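Leave the Ugly Stitches In
1/15/21

I have a pet peeve, and after another long evening of watching people snip out perfectly informative stitches I'm going to get it off my chest. Stop cutting out your ugly ones! Leave them in the pad. Let them sit there in a row with the decent ones and look at the whole row before you go home.

Some background, so you know what kind of crank you're dealing with. I've been teaching basic suturing for seven years, mostly to vet students and vet techs and the odd human nurse who wandered in, at a skills center called Mwaipopo. Before that I did upholstery, so I came to skin by way of sofas. I'm not a surgeon and I don't pretend to be one. What I know is thread, tension and knots, and what people's hands do when they think they're being graded.

And what people's hands do is reach for the scissors. They'll put in a stitch, pull it a touch too hard, see the edges bunch up, and snip, it's gone. Then they put another one right next to the old holes and it comes out better because of course it does, they've just had a practice run at that exact spot. At the end they hold up a pad with a lovely even line on it and feel great. I get it. I used to rip out whole seams on chair backs for the same reason. But the pad is now lying to them. It says "here is how you stitch" when what it means is "here is how you stitch on your third try with nobody bleeding."

What I'd like to see is more work that looks like this.
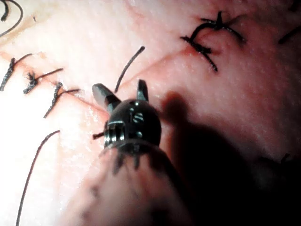 Black knots along a faint reddish line. The spot by the top right one is where I'd start talking.

I love that pad. There's a slightly redder streak by that one suture where the tissue is pinched together, and if you left it in a student's row I could teach from it for ten minutes. Was the bite too wide? Too much pull on the first throw? Did the second throw do it? I couldn't tell you from looking at the finished thing, and that's a good conversation to have, the two of you leaning over a sheet of fake skin trying to work out where the squeeze came from. Snip it out and all we've got to talk about is the weather.

People will say I'm being sentimental about mess. A friend who teaches the same stuff in Rastitz told me flat out that leaving bad stitches in place teaches people to accept bad stitches. Clean it up, do it again, do it right, that's her whole philosophy, and her students are good, I've seen their work. So I've thought about it quite a lot. (On the bus, mainly. It's a long bus ride.)

I think she's right about one thing, you do have to do it again. I just want the do-over to go further down the line, in fresh material, with the first one still sitting there to compare against. When I made cushions I kept a strip of canvas on the wall by my bench with every kind of stitch I'd ever messed up, and I looked at that strip far more than I looked at the good work, which had all gone off to live in other people's dining rooms anyway.

Now, money, because that's where the scissors habit really comes from if you ask me. Practice pads cost something and people want to get their use out of them, so they cut everything out and start over on the same line until it looks like a perforated coupon. The holes get big. The edge goes soft. Thread starts tearing through, they think they're pulling too hard, so they start pulling too gently, and now they've learned something false from a worn-out pad. I'd much rather you did one honest row and flipped the thing around to a clean side.

I will say the pads have gotten so much nicer! The ones I started on had all the charm of a bath mat. The Allitine sheets we use these days have that fine pebbly surface, and a light pink that black thread shows up against beautifully, which sounds like a silly thing to care about until you've spent an evening hunting for a dark knot on a dark pad under a bad lamp. Please, if you buy one thing, buy a pale pad. And if you buy two things, buy a lamp you can move. Shadow is half the trouble at a bench. You lean in, your own hand and your instrument throw a big soft blob right over the spot you need, you lean in further, and the blob gets bigger. Shift the lamp. Then you've got glare on the other side and the whole thing washes out to white, and you shift it again. I've never once gotten it perfect.

What you don't need is the fancy kit. Ruko sells one in a zip case for $1,595, and a student brought it in last June, and it was gorgeous, and she tied exactly the same granny knots with it that everybody else ties in the first week. I felt terrible for her. She's very good now, and she tells me she mostly practices with a plain needle holder on whatever scrap she's got lying around.

Which brings me to thread, my favorite subject and the one people find dullest. Everyone wants to talk about the needle. The needle's the exciting part, it's pointy, it goes through things. But most of the trouble I see is in the loose thread, the bit lying around doing nothing. It's stiff, it's springy, it remembers being wound up in the packet. You put it down over here and it stands up over there.

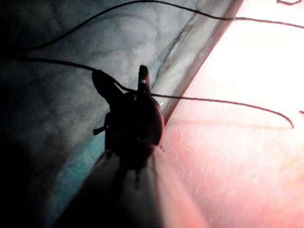

One thread crossing at the jaws, another arcing over everything, and all of it wanting a say.

You've got one strand dipping gently on its way in and then wandering off to the right into a loose little hook, and a second one going up and over in a great big arc. It's a lot of line for a small patch of tissue, and whoever's tying has to know at every moment which bit is which. Beginners grab the nearest one. I did! You grab the nearest one, you pull, and something on the far side tightens that you weren't even thinking about.

So my other opinion, while I'm here, is that we should teach thread before we teach stitches. Give people a length of the stuff and a block to lay it on and have them just pick it up, put it down, follow it along with their eyes from one end to the other. Loop it, unloop it. Pull one end slowly and watch how the slack travels. It's boring and they roll their eyes at me and I make them do it for most of the first session. By the time they get to a real knot they've stopped being surprised by the thread, and that frees up a whole lot of attention for the tissue.

Because the tissue's telling you things too. It goes pale if you strangle it, on a living patient anyway, and even on a practice sheet you get that little pucker. The edges should just meet. They should touch like two people shaking hands at a bank. If they're rolling up over each other you've gone too far, and no amount of neat knotting on top will fix that. I'd take a crooked row with kissing edges over a ruler-straight one that's cinched up like a drawstring bag, any day of the week, and I've argued with people at length over that one as well.

I read on some forum or other that you need 3,000 knots before your hands know what they're doing. I have no idea where the number comes from and I suspect somebody just liked the sound of it. I've never kept a tally. My hands got it somewhere in the second winter, while I was half listening to the radio, and I noticed only because I'd run out of thread and couldn't remember tying the last few. Your mileage will vary. But I'm sure of this much, I learned more from the winter's pile of wonky pads in the hall closet than from any single nice one. I'd pull out an old one and lay it by a new one. The old ones leaned to the left, every stitch, like grass in wind. I'd had no idea I leaned!

I wouldn't have seen the lean if I'd cut out the worst ones as I went. So leave them in. Write the date on the back in marker, stick the pad in a closet, and start the next row on clean material. And if you're coming to my group next term, I'll be taking the scissors off the table except for trimming tails, so you can start being annoyed with me now.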